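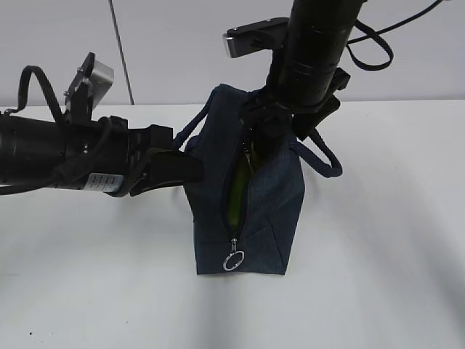

Automotive Technician, Steering and Suspension
Cruickshank Garage, Collton
Full time, days only

We are looking for a technician who loves alignment work, or who thinks they might if they had the time to do it right. Steering and suspension has grown into the busiest part of our shop, and we'd like one more pair of hands on it before the winter potholes get here!

Cruickshank has six bays and a front office. Most of what comes through the door is everyday stuff: family sedans, pickups, minivans with a clunk over speed bumps. We also look after the delivery vans for Vindbridge, which run the hill roads all week and go through ball joints and sway bar links at an impressive rate. On top of that we see a steady trickle of older cars whose owners want them kept on the road, and those are some of the best jobs we get.

What you'd be doing

Four-wheel alignments, before and after printouts for every customer. Control arms, tie rods, struts, wheel bearings, power steering racks and pumps. Road tests, yours and sometimes other people's (a second set of ears helps a lot with a front-end noise). Writing up what you found in words the customer can follow. You would also pitch in on tires during the fall changeover, as everybody here does, including the owner.

We put in a new Runari alignment rack in September and it's a pleasure to use. If you haven't worked on one, don't worry. Davina Chisholm has it figured out and will spend your first couple of weeks on it with you. She also set up our torque chart for the vans, and she will be very happy to show it to you.

What we need from you

At least 2 years working in a repair shop, with some of that spent on front ends. A valid driver's license, and you should be comfortable driving a stick. Your own basic hand tools. We supply the presses, pullers, spring compressors, scan tools and anything else that's big or expensive, and there's a yearly tool allowance toward your own box.

Certification in suspension and steering is great to have. If you don't have it yet we pay for the test and the study materials, and you get paid for the hours you're sitting the exam. If you passed some tests years ago and let them lapse, the same goes for renewing.

You don't need to be the fastest. We pay by the hour, not flat rate, so when a seized bolt eats your morning it doesn't eat your paycheck. Torquil Dow has been here longer than anyone and he'd still sooner pull a wheel twice than guess.

Pay and hours

$33 to $35 an hour to start, depending on experience. Monday to Friday, 7:30 to 4:30 with an hour for lunch. We close on weekends. Health and dental after the first full month, paid holidays, two weeks of vacation in your first year and three after that. Uniforms are provided and washed. Time and a half for overtime, and it's always your choice.

The shop is heated, well lit, and has proper exhaust extraction in every bay. Parking is in the back lot off the side street. Bring your own project car in after hours if you like, just put your name on the board so two people don't plan on the same lift. Henryk Kubiak is usually in there on a Thursday with his wagon and will lend a hand if you need someone to hold the other end of something.

How to apply

Send a resume or just a plain letter about the work you've done. Tell us about a steering or suspension problem that took some finding, what you tried first and what it ended up being. We really enjoy reading these, and they tell us more than a list of job titles does.

Mail it or drop it off at the front office, 169 Mill Street, Collton, marked for Rhona Semple. You can also hand it to Edit Kovács at the service desk, and if she isn't with a customer she'll walk you through the shop. Any weekday is fine, mornings before nine are hectic.

We'll call everyone who applies. If it looks like a fit, we'll ask you to come in for a paid half day so you can meet the crew, put a car on the rack and see how we work. Please bring safety boots.

Posted October 2, 2025. Open until filled.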